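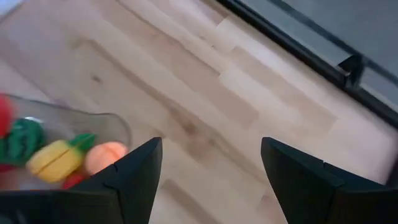 Start with the cables, Đức Đồng told me, and leave the clever part until you can move every joint by hand without something snagging. I wish I'd listened, because by February I had taken the whole thing apart 3 times and Maeve Daly had stopped asking when it would be finished.

We rent a corner of the Zamcombe workshop, and the project goes by Stoltus, a name that was on the shelf when we moved in and sort of stuck. The parts list ran to 13 pages, most of it screws, and I would happily have gone on adding to it all winter.

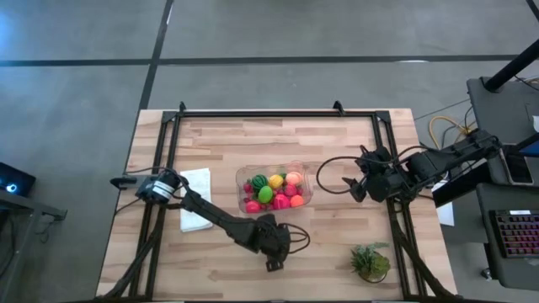
My own weakness is software, so I had saved it for the evenings, when the place is quiet and a person can swear at a calibration routine in peace. Two arms are far more than twice the trouble of one – each has to know where the other is, and both have to agree on where the table is. Maeve wanted blocks for practice, nice square ones. I held out for the toy fruit in its clear container, between the two arms, and we're still arguing over which of us was right about the watermelon.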